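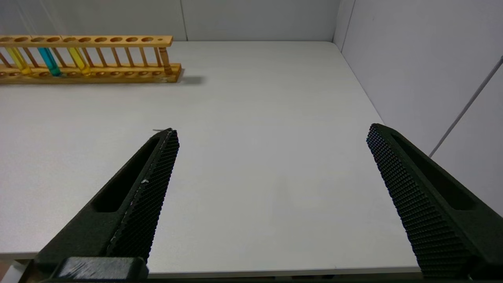 Section 4. Setting up your Narnar seed-testing kit

Before you sow a whole packet of old seed, it is well worth finding out how much of it will still grow. The Narnar kit lets you do this on a kitchen worktop or in the shed, and once you have been through it a couple of times you will hardly need these pages. Do read them all the way through first, though – it will save you hunting for the labels with wet fingers.

4.1 Preparing the tray

1. Wash the tray and lid in warm soapy water, then rinse them well and leave them to drain.

2. Lay two sheets of the Restcombe paper in the bottom. They should lie flat, so trim the corners if they ride up the sides.

3. Pour on cool, boiled water a spoonful at a time until the paper is damp all over. Tip the tray gently and pour away anything that runs.

Note: Kitchen roll will do if you run out of paper, but choose a plain white one.

4.2 Setting out the seed

4. Shake the packet and take your seeds from the middle, picking them as they come. It is very tempting to choose the plump ones!

5. Space them evenly, with a finger's width between large seeds such as beans.

6. Write the variety and the month on a label (for instance, "Leek, April") and tuck it under the lid.

7. Close the lid and stand the tray somewhere steady and warm, out of strong sun.

Caution: Some bought seed is coated with a treatment. Wear gloves, and keep the tray away from food, children and pets.

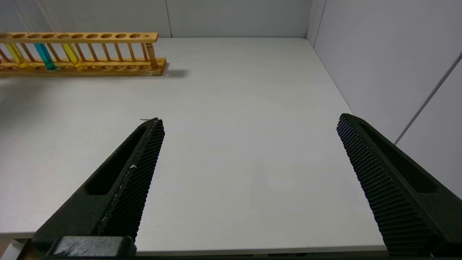

Wooden rack with glass test tubes, some holding yellow liquid and one blue.

4.3 Looking after the test

8. Lift the lid once a day to let in fresh air, and add a few drops of water if the paper feels dry at the edges.

9. Take out any seed that has gone furry, using the tweezers, and jot it down on your record card as failed.

10. Carry on for 14 days. Parsley and parsnip are slow old things, so give them longer before you lose heart.

Note: Spare record cards are at the back of this guide. For anything else, write to Lenka Holub at our Jornbridge office, quoting the number on the base of your tray.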